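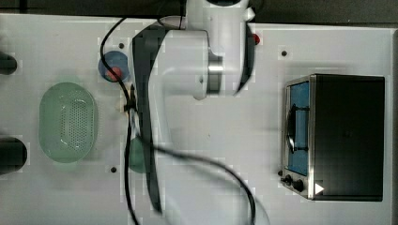

Hello! I get the same handful of emails about my knitting patterns every week, so I've put my answers in one place. Last updated 2019-11-22.

## Where do I find my pattern after I've paid?

Check your inbox for a message with "Tellow" in the subject line (that's the name I sell under). The link inside works for 39 days. If it's run out, email me your order number and I'll send a new one, no fuss.

## Can I use a different yarn for the Vivthorpe cardigan?

Of course you can! I knitted mine in Lã, a lovely sheepy wool I bought on holiday in May and have been hoarding ever since, but any double knitting wool will do. Please, please knit a swatch first. I skipped mine once and ended up with a cardigan that would have fitted a wardrobe.

## How much wool do I need for the Clinotow shawl?

The small one takes 174 grams. For the large, buy double that and an extra ball if you like a deep border (I do, I always want more border).

## My stitch count is wrong after row 37. Is it a mistake in the pattern?

It was, sorry! The first version left out an increase at the end of that row. Download it again and you'll get the corrected one. If yours already says "version 2" at the bottom of the page, have a look for a dropped yarn over a few rows back – they're sneaky little things.

## Can I sell things I've made from your patterns?

Yes, as long as you've made them yourself. A mention of Tellow on the label would be lovely. Please don't copy or share the pattern itself, though.

## Do you do crochet?

Badly. I can manage an edging and a slightly wonky square, and I'm not about to charge anyone for either.

## Will you post me a printed copy?

Only in the UK for now, and allow almost 2 weeks. I print them at home and the printer has moods.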